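Notes on the Folding of Linen and Practice Cloths
March 2018

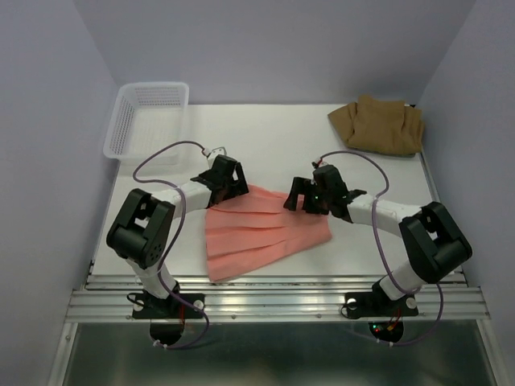

A pink cloth laid out flat, with the brown one already folded in the far corner.

Readers of this blog will be aware that I have had charge of the cloths at the Neltidell hall since last July. The post carries no title and involves rather more laundry than I was led to expect. The hall dates from 1824 and was built without a single cupboard on the ground floor, and the manner in which things are folded therefore determines whether they can be stored at all.

The stock at present stands at 38 cloths. Most are plain squares and oblongs used by the Stododance classes for floor work and costume practice. The remainder are table coverings, which go out for teas and come back with jam on them. All are washed at home on a cool setting and dried flat where space permits.

I wish to set down the method now in use, as several enquiries have been received.

A cloth should first be spread on a clear, pale surface. A white table top is best, as stains and pulled threads show up against it before the cloth is put away. Creases should be smoothed outwards from the middle with the flat of the hand. Pleats which have set during drying will not always yield to this treatment, and in such cases the cloth should be lifted by its upper edge, shaken once and laid down again. It is a mistake to begin folding while one corner is still tucked under. The fault is carried through every later fold and the finished bundle will lean.

The cloth is then folded in half lengthways, and in half again, and brought in from both ends towards the centre. The larger cloths require one further fold. A bundle so made should sit flat without being held. Soft cloths are inclined to open at one side, leaving a flap, and this may be turned under when the bundle is placed on the shelf.

Colours are kept apart. Pinks and corals are stored together on the upper shelf, browns and olives beneath them, and white cloths in the box by the stairs. This arrangement was adopted after an unfortunate wash in the autumn, following which six white cloths were reclassified as pink.

On the matter of baskets, I have come to prefer white plastic with small holes in the sides. Cloths which are not perfectly dry may be left in such a basket overnight without harm. The wicker hamper formerly in use caught on everything and has been retired to the porch, where it holds umbrellas. The basket should be emptied fully before a new batch is begun, so that checked and unchecked cloths do not become mixed.

Two smaller matters remain. The Jatari iron has been repaired and is again available, but it runs hot and must not be used on anything with a sheen. The Nyitrai table covering, bought for the anniversary tea, is to be rolled on its cardboard tube and should under no circumstances be folded, whatever the label may suggest.

Cloths borrowed for the spring classes should be returned within 8 days of use. They need not be washed beforehand. They should be shaken out of doors, and pins should be removed, including those in the hems. A note of any tear, however slight, may be left on the clipboard inside the side door, together with the colour of the cloth concerned.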